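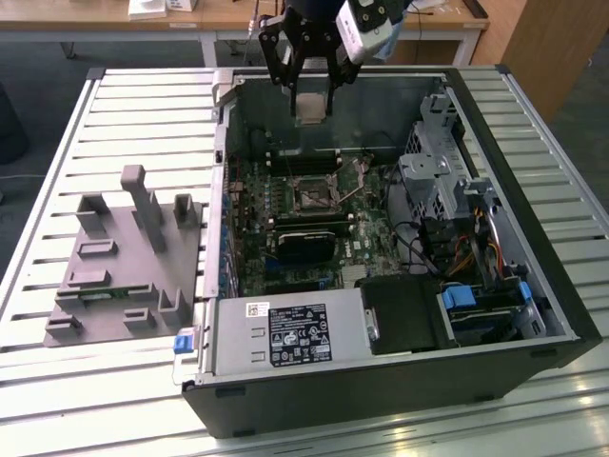

Figure 13. Desktop tower on its side, side panel removed.

4.2 Moving a Gatano license to another computer

1. Close all Gatano windows and stop the license service.
2. Open Tools > License > Release. Write down the release code.
3. Shut down the old computer - do not use Sleep.
4. On the new computer, enter the release code within 30 minutes.

NOTE: Replacing the motherboard changes the hardware ID. Release the license before the work starts.

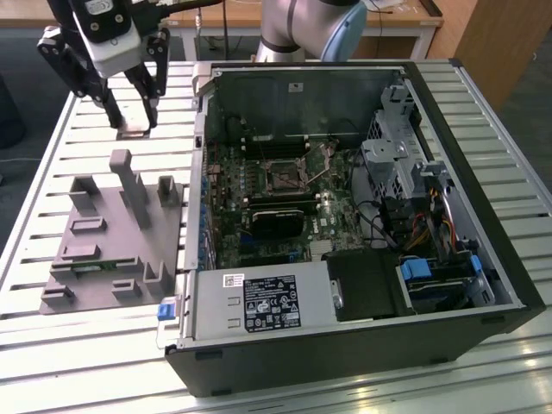

Figure 14. Computer case on a slatted table.

5. Restart the service and check that the status line reads Active.

CAUTION: After three wrong codes the license locks for 25 hours. Error 124 means the code has expired.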